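Pollalik Puts Its Brown Marble Back on the Market, With Apologies to the Color Gray

MULLDALE, Sun 6 December - After several years in which every kitchen in the region was required by unwritten law to be gray, stone supplier Pollalik will bring brown back. The company's new Mirzaei line of dark, heavily veined tabletops goes on sale in March at its Mulldale showroom.

"We were told brown was over," said Keyvan Dehghan, managing director of Pollalik. "We were told the same about wallpaper, and about sitting down to eat. I have stopped taking notes at those meetings."

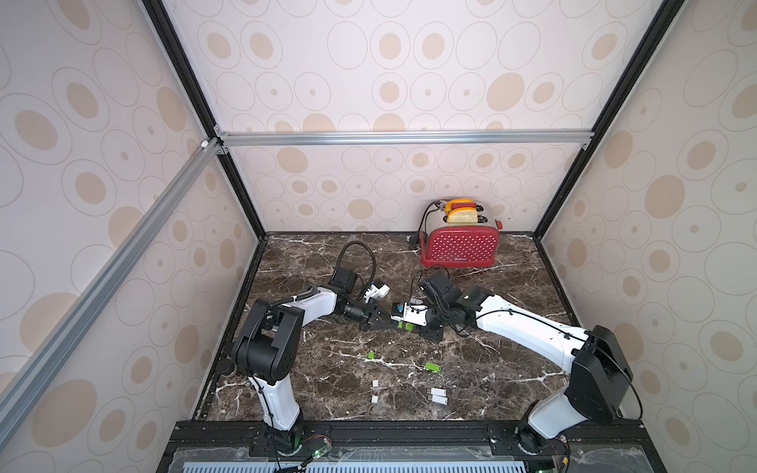 Dark brown marble with white veins, against wallpaper in pale beige ovals and thin gray rings.

The line comes in 3 sizes, with prices starting at $2,985 before delivery. Delivery within 35 miles of Mulldale is included for orders placed before the end of March. Stairs are extra, and the company would like to hear about them in advance.

Each top is cut to order and sold by the individual slab, so buyers choose the piece they will live with. Ruby-Lee Mudgway, who runs the showroom, suggests allowing an afternoon. "Couples come in agreeing on everything," she said. "Then they meet the veins."
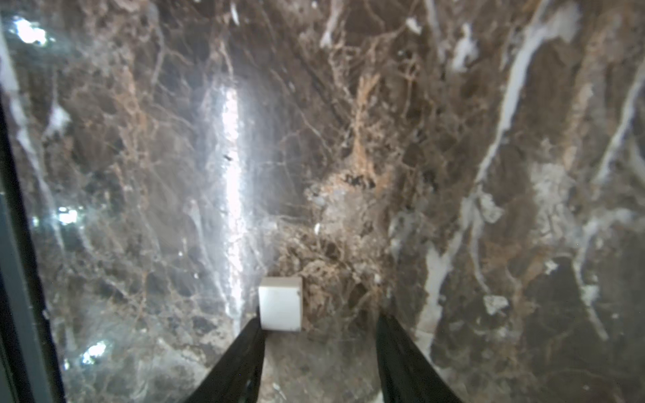

Tan, beige and cream veining, with a long white vein at right.

Pollalik will also offer a repolishing service through its workshop in Taltden, headed by Fidel Iturra. Owners can book a visit for rings, dull patches and what the order form calls "lemon incidents." Iturra recommends a soft cloth, plain water and a mild soap. He does not recommend vinegar, whatever your aunt says.

Samples may be borrowed for 2 weeks against a deposit. The company asks that they come back.

The showroom is open Tuesday through Saturday. Trade customers should contact Babak Sharifi at the Mulldale office. Press questions go to Davoud Ghaffari, who will answer most of them.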